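Is the Monthly Card Kit Worth It? A Former Demonstrator Talks

She asked me to leave her name out, which tells you something about how small the stamping world is around here. For seven years she sold stamps, ink pads and card kits for Skostus out of her dining room, and she still gets the newsletter. I had written to her after a reader asked whether the new Skostus monthly kit was a good deal. I had my own doubts, having let one of those subscriptions pile up in a closet once, and I wanted to hear from somebody who had been on the selling side of it.

We talked on a Sunday, at her kitchen table, with the November box open in front of us. The kit costs $95 if you take the full version with the inks. "Start by taking out everything you already own," she said, and began sorting. Black ink pad, set aside. Foam squares, set aside. Plain white envelopes, set aside. What stayed in the box was one clear stamp set, a pack of printed paper and a roll of ribbon that she rubbed between her fingers and didn't seem to like.

"The stamp set is what you're paying for. If you love it, fine. But then I'd ask why you can't buy the stamp set."

You can't, at least for the first few months. The kit stamps are held back until the catalog changes over, and sometimes they never show up in it at all. I asked if that was as cynical as it sounds.

"I used to say it was a thank-you to subscribers. That was the line we had. I believed it, more or less. I also noticed that the months with the weakest paper always had the cutest stamps."
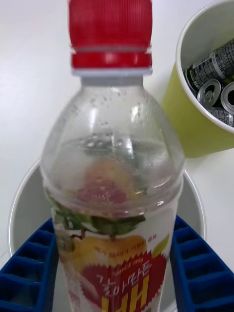

Her own break with the company came over ink. Skostus changed the formula of its pads, or at any rate the pads changed, and customers began bringing her cards where the greeting had bled into the paper by the next morning. She passed the complaints up the line and was told to recommend the company's heavier card stock. "Which cost more, naturally. I had ladies with drawers full of the old card stock that I'd sold them myself. What was I supposed to say?"

I pushed back a little here. I've stamped on the old stock with the new pads and had no trouble. She shrugged and said it depended on the color. The reds and the dark teal were the bad ones, and the browns behaved. She fetched a test card to show me. I could see some feathering on the teal, though I'd have to be looking for it, and I told her so. She said I'd see it quickly enough if I'd made wedding invitations with it.

We moved on to paper, where her opinions are even firmer. The box advertises 40 sheets. They are small sheets, six inches square, and many are doubles of the same print. She laid the doubles in one pile and the singles in another and pushed them across to me without saying anything.

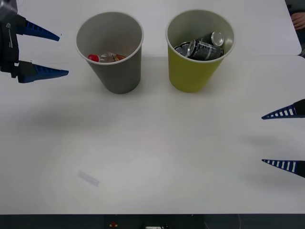 For everyday cards she buys from Říha, a paper shop that cuts to size and sells single sheets over the counter. The colors don't match any stamp company's ink range, and she has stopped caring. "Matching is something they teach you to want. I taught people to want it. You'd buy the ink, then the ribbon in that color, then the little brads, and next year the color was retired and you started over."

There is a fair argument on the other side, and she made it before I could. Plenty of people don't want to choose. They have an hour on a weeknight, they want to open a box and come out with a few birthday cards, and they don't want to stand in a shop comparing grays. For them she thinks a kit can work, with the smaller one being the better buy. She would skip the version with the inks every time.

She was less kind about the machines. Skostus has been bundling its kit with the Lornex, a hand-cranked die cutter, and the ads suggest you'll be making layered flowers by supper.

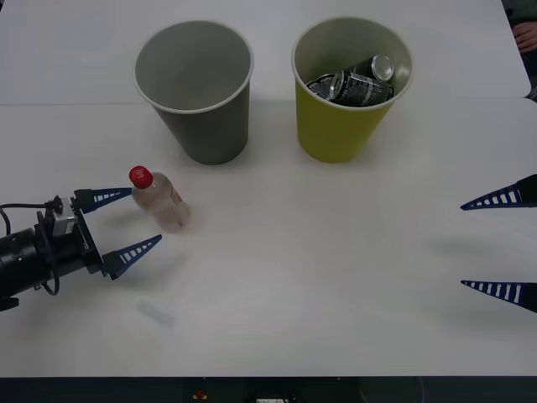
Two paper cups, one gray and one yellow-green, with drink cans in the second.

"A Lornex is a decent machine. I have nothing against the machine. It's the plates," she said. The cutting plates warp, she told me, and replacements come only in pairs, so a person who ruins one is buying 2. She had gotten around it by flipping hers over after each session and pressing them under a cookbook. I've heard the same trick from other crafters, and I've also heard it does nothing. 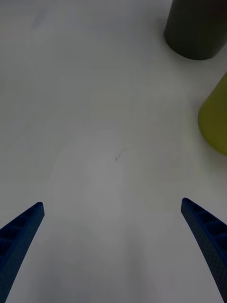 Does a beginner need a die cutter at all?

"Get a good pair of small scissors and a paper trimmer first. If you're still making cards after a winter of that, then look at a machine, and look at used ones. People sell them barely touched."

I asked what she made of Destunora, the online outfit that sells mystery bundles of retired stamps. She has ordered from them and was disappointed, mostly by wood-mounted sets with the rubber gone hard. A friend of hers had better luck. Neither of them could say what decides it, and the site's returns page is vague enough that I wouldn't spend much there myself.

Would she go back to demonstrating? She laughed at that, then thought about it for longer than I expected. The discount was nice. She misses the evenings, with everyone's cards drying on the sideboard and somebody always borrowing the good tweezers. She doesn't miss the quarterly minimum, which she sometimes met by ordering things for herself that she didn't need. There is a shelf of them in the hall, several still sealed.

As for the reader who wrote in: I would wait. See whether the stamp set reaches the catalog, and if you can't stand waiting, find someone to split the small kit with. I sent my own November box back.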